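Rum, molasses and a very cold shed: a chat with the distiller at Rokham 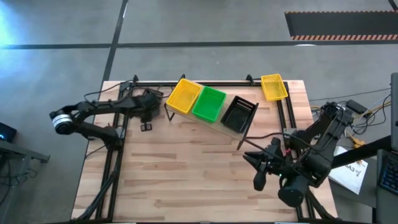
A light wooden tabletop, with a black arm on either side.

I'll admit I nearly didn't go. Rum made in a shed near Briltier in the wet end of the year? But a friend had left me a bottle of the Rellon gold and I'd finished it (oops), so I rang up and asked if I could come and be nosy.

The distiller, who'd rather stay nameless ("put the rum in, leave me out"), started by handing me a spoon of molasses. "Everyone thinks it'll be sweet," she told me. "Then they pull that face." I pulled that face!

She makes 700 bottles a batch and has no plans to grow. "I did 4,000 litres of wash one summer and I was miserable. I never want to see that much foam again."

We got on to ageing, which is where I get boring at parties. The Rellon spends 3 years in old sherry casks, and I wondered whether she was tempted to go longer. "I tried it. Tasted like a wardrobe."

And sugar? I had to ask, as so many gold rums have a good dollop stirred in. "None. If it's rough, I wait."

Cask 127 is her favourite, all burnt orange and banana skin, and it's going out in July under the Rajput label. I've asked her to put one aside for me.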